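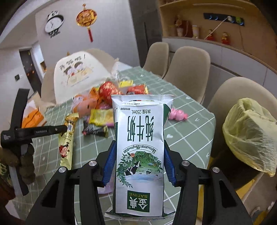 Mererid James

Sendar Hand-Held Gripper, Two-Arm Pattern
Catalogue number 2202

The Sendar hand-held gripper is a manually carried tool for laboratories and training centres that wish to study how a two-arm gripper behaves on ordinary goods before a model is fitted to a robot arm. It is supplied by Skisidham to universities, technical colleges and industrial test departments. This page sets out the equipment, the comparison work carried out with tools of this type, and the terms of loan and purchase.

Purpose

Buyers of grippers have usually had to judge them on machined blocks and plain cylinders. Goods met in homes, shops and canteens are less regular. A soft milk carton with crimped seals, such as the 250 mL pack held here between two ribbed blue pads, has no truly flat face and may have to be taken up in any position, upside down included. A long, narrow snack packet lying on a cloth presents a different problem, as there is little height for the tips to close upon. Skisidham recommends that any comparison of grippers should include both sorts of object, and that the table should be left as crowded as it would be in daily use.

Comparison trials

The Brestalura trial procedure was drawn up by Csenge Csonka and Chenxi Tan for the comparison of hand-held grippers from different makers. Each tool is used by the same operator on the same set of goods. A full trial consists of 144 lifts, divided equally between cartons, flat packets, wrapped sweets and irregular objects such as toys. The operator records whether the object was taken at the first attempt, whether it turned in the pads, and whether the packaging was marked afterwards.

Where two tools are tried at one table, each should have its own operator. Results from the two should be entered on separate sheets and should not be combined. Operators are asked to change places at the midpoint of the trial.

The procedure does not give a single score. Anikó Kelemen, who maintains the trial records at Skisidham, advises departments to read the results for each class of object separately. A tool that performs well on cartons may be poorly suited to thin packets, and an average of the two is of little help in making a choice.

Pads

Pads are available in three patterns: ribbed, plain and dimpled. Ribbed pads are recommended for soft packs and coated card. Plain pads are easier to clean and are preferred where food is handled without wrapping. Dimpled pads are supplied to order. Pads should be inspected after every 500 lifts and replaced after 2000, or sooner if the edges have begun to lift. Both pads are to be changed together.

Camera and controller

The gripper accepts a small camera on the upper bracket, facing the tips. The camera should be fixed before the trial begins and left untouched until it ends, so that recordings may be compared with one another. The Magyar controller, sold separately, stores the opening of the arms alongside the recording. Earlier controllers may be used, but will require the adapter lead.

Care and storage

The pivots should be wiped with a dry cloth at the end of each day. Oil must not be applied. The tool should be stored with the arms open and the pads free of pressure.

Loan and purchase

Teaching departments may borrow a pair of grippers for one term. Applications for the autumn loan close in September and should name the person responsible for the equipment. The borrower meets the cost of return carriage and of worn pads. Orders for purchase are accepted throughout the year.

Supplied with each gripper: one pair of ribbed pads, one pair of plain pads, camera bracket, pad key, printed trial sheets and carrying case.

Enquiries concerning loans should be addressed to Katalin Magyar, Equipment Office, Skisidham. Please quote the catalogue number in all correspondence.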